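The Plinoditz Newsletter – Notes from the Workbench

Putting the Hand Tools Back Where They Live
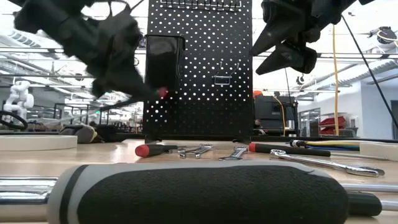

How do I decide which tools go on the pegboard and which go in a drawer?
Hang the ones you reach for every week and put the rest away. For most of us that means a couple of screwdrivers and the two or three wrenches that fit nearly everything in the house.

Renata Borkowska wrote to me in February about her own bench, and I have been meaning to answer ever since (sorry, Renata!). She has 60 hooks and still can't find her pliers, which I understand completely. My advice is to lay everything out on the table first, wrenches with wrenches, and live with it for an evening before you hang a single thing. A small bin on the board is lovely for bits and pieces – just don't let it fill up with old receipts, as mine did.

Write and tell me how yours is coming along.

Teresa Kwiatkowski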